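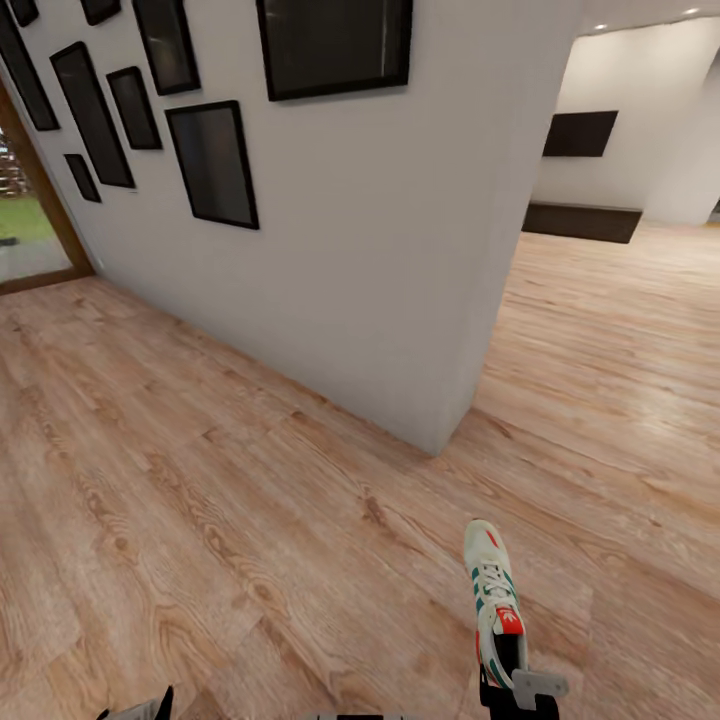

Shayne Quinlan reckons I've got the whole thing backwards. The money in lithium was never in the digging, he told me over coffee this morning, it's in whoever owns the plant that turns the rock into something a battery maker will buy, and if Cheetham doesn't sort that out it'll be trucking gravel for the rest of its life. He said this with his mouth full of muffin and then took the last one.

I've been chewing on it all day (his point, and also the muffin). I hold a few Cheetham shares, not enough to matter to anyone but me, and I bought them back when the only thing at Clulevville was a fence and a drill rig. So I'm fond of the place. I drove out there once with Tipene Waaka and we stood at the gate in the wind and looked at a whole lot of scrub, and I came home thrilled. My sister thought I'd lost it!

Anyway, the drill results came out just after lunch and I read them twice. The best hole hit 14 meters of decent rock starting at 148 meters down, and I had to call Tipene to ask if that was good. He logged core for years before his knees went, so he's patient with me. He said the width was fine, the depth was a bit annoying, and that I should quit reading the headline and go look at the holes they put in the table at the back. So I did, and three of them were duds. Well, okay then.

He also said the road worries him more than the rock. It's 380 kilometers from Clulevville to the port and a fair stretch of that is still dirt, and every wet season somebody gets a truck stuck to the axles. I'd never given the road one thought. I suppose I figured it just sort of got there.
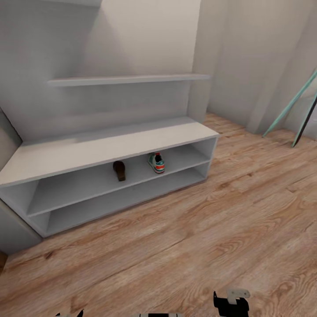 Last changed: June, 9:40 p.m.

Back again after dinner, and I've fixed the bit up top where I had the depth and the width the wrong way round. Tipene caught it – I'd read it to him over the phone and he laughed for quite a while.

He wanted to talk about Isasa, which is the outfit Cheetham might sell to, or might merge with, depending on who you listen to. They're putting up a test plant at Plururen and they say it'll run on 100 percent local ore once it's going. Shayne loves this. Tipene says a test plant is a very big kettle and he'll get excited when it has boiled something. I'm somewhere in between, and mostly I want to know how much water it uses, which I couldn't find anywhere in the announcement, and I went through it with a ruler under each line like I was back in school.

I did think about selling. I had the page open and everything. Then I thought about that gate in the wind and closed it again, and I know that's no way to run your savings, so please don't tell my sister.

Need to write to the company about the water. Also need to buy muffins.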